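Gallery: Tabletop Sorting Set, Perivcombe Workroom

Posted January 10, 2026
Compiled by Lefteris Gavalas

This page covers the mixed desk set kept in the Perivcombe workroom. The set is used for sorting and stacking work on a stone-patterned top. It combines colored blocks with desk items of unrelated shape, so that one tray provides flat faces, curved faces and open mesh. The full inventory lists 132 pieces across all trays. Only part of one tray is out at any time.

Blocks are wiped with a damp cloth and air dried. Scuffs and dark marks on the faces are recorded but not treated. A block is retired when an edge is chipped deeply enough to catch a fingernail. Color fading alone is not grounds for retirement.

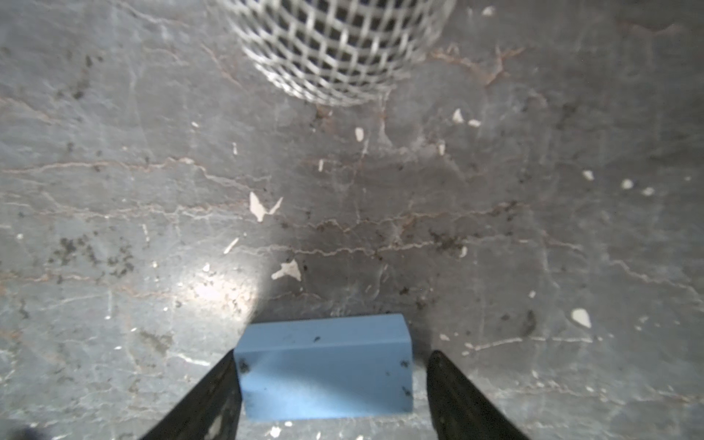
Light blue block and silver mesh piece on the gray top. Dark smudges on the faces of the block; graded as normal wear.

Blue is the most heavily marked color in the set. The smudges sit mostly near the edges and corners, where handling is concentrated. A dry eraser lifts some of them. Solvent cleaners were tried in April on two retired blocks and left the surface dull, so they are no longer used.

Mesh items are stored apart from the blocks. Grit collects in the openings and transfers to anything packed against them. They are brushed out before going back in the tray.
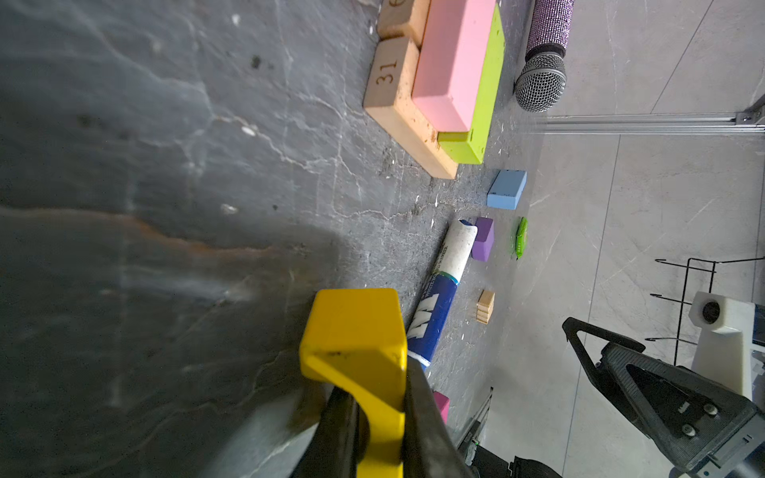 Placement on the top follows no fixed layout. Pieces may be set down singly, side by side or one on another, and stacks are limited to low heights so they can be taken apart without sliding. Wooden blocks with engraved characters are treated as a separate group. They are logged by the character on the end face, for example 31, and they are never wiped with a wet cloth. The thin wooden pieces are kept together and checked for lifting layers.

Markers are returned with the cap on. Items with applied decoration, such as rhinestones, are picked up by an undecorated part where one exists, and loose stones go in the small parts envelope.

Storage: one Clevus divided tray per group, lid labeled on the short side. Maximum load per tray is 80 pieces. Trays are shelved flat, wood above, plastic and metal below.

Replacement pieces are ordered through Gashi, Jenport branch. Allow 13 working days. Quote item line 1,357 for the mixed color refill.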